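Softić Apparel Studio
Progress report to the Nambridge Small Makers Fund
Reporting period: second half of the grant

Summary

The grant was awarded to support the design, production and release of a limited line of licensed character t-shirts, made in Nambridge in collaboration with the publisher Jillix. The line is based on Namum, the moon-faced cat from the Jillix picture books. The first release took place in September and the second is now in production. The project is on schedule with one exception, which is described under Production.

Licensing and artwork

The license agreement with Jillix was signed before the reporting period began and covers adult and youth t-shirts. Softić submitted six designs for approval. Jillix approved four as drawn, asked for changes to the fifth and declined the sixth, in which Namum was shown without a tail. The fifth design was redrawn with a smaller moon and a corrected ear shape and has since been approved.

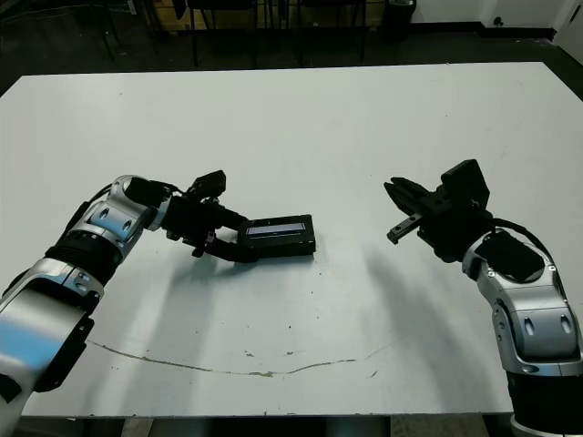
Approval took longer than planned. Each design passes through two rounds at Jillix, one for line art and one for a printed sample on the final fabric color. The original timeline allowed for a single round. We have built the second round into the schedule for the remaining release, and Jillix has agreed to review samples every Wednesday during production.

Production

The first release consisted of 600 shirts in three designs, screen printed on combed cotton. Of these, 119 were youth sizes. Print quality was good on the navy and cream shirts. On the pale yellow shirts the white underbase showed at the edges of the artwork, and 166 shirts were held back and sold as seconds at a reduced price, with the agreement of Jillix. The printer has adjusted the screens and a new sample has been approved.

The exception to the schedule concerns the woven neck labels for the second release. The supplier delivered labels with the accent missing from the studio name. Replacements have been ordered at the supplier's expense. Printing is continuing in the meantime and the labels will be sewn in as a final step. 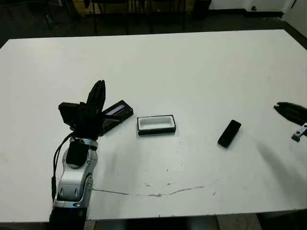
Release and sales

The September release opened online at 10 a.m. and in the Nambridge shop at noon. The adult medium and large sizes in the "Namum Naps" design sold out on the first day. Youth sizes moved more slowly - many customers told shop staff that they had not known youth sizes were available. The product pages have been rewritten so that both size ranges appear together.

Each order included a folded card with a new Namum drawing. The cards were well received and will be repeated with a different drawing. The shop mailing list now stands at over 2000 subscribers, which meets the target set in the application.

Budget

Spending is within the approved total. Savings on packaging were moved to sampling, as permitted under the grant terms, to cover the additional approval round. An itemized statement is attached to this report.

Next steps

The second release will include the two remaining designs and a reprint of "Namum Naps" in a new color. Extended sizes will be offered in all three. A final report will be submitted once sales of the second release have been reconciled and royalties have been paid to Jillix.
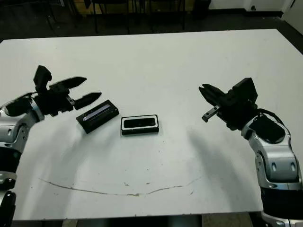
Will the studio need an extension of the grant period?

The label replacement does not affect the closing date, and no extension is requested at this time.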